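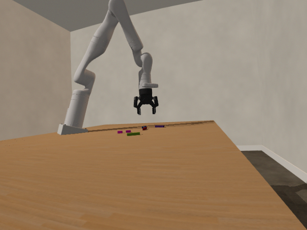 Vistby Robotics Club -- Student Projects

Home | Projects | Build Logs | People | Contact

Setting up the simulated arm, or where my February went

I signed up for the part of the Haugen project that sounded easy. Everyone else wanted to do the grasp planner, and I said sure, I'll take the cell setup, how long can it take to put an arm on a table? (The first commit says February and so does the last one, but there are 44 of them in between!)

The cell is an arm on a base mount at the left of a big wooden table, a black two-fingered gripper on the end, and six small colored objects to pick up. My job was to get the arm to a home pose over the objects with the fingers open and pointing straight down, and have it come back to exactly that pose after every reset.

The base was the first headache. I had the mount frame and the arm frame set up separately, and they disagreed by 8 millimeters, so the whole arm was sunk into its own mount. It looked fine on screen! The physics engine did not think it was fine, and the arm shook like crazy as soon as I hit play. Kjell Sandberg spotted it when he turned on the collision shapes -- I'd been messing with joint damping for 2 evenings by then.

Next was the gripper. The finger linkages are closed loops, and our file format only likes trees, so I had to cut each loop and tie it back together with a constraint. Too soft and the fingertips drooped, too stiff and they buzzed. I ended up at a stiffness of 1,775, found by plain trial and error, and I left a comment in the config begging people not to touch it.

The home pose keeps the elbow way up high, with the forearm coming down over the table. I tried a lower one and the wrist kept swinging through the blocks on its way to the purple one at the back.

Still on my list: the reset script sometimes drops the red and blue pieces too close together, and I want a proper check for that before Setel gets merged in.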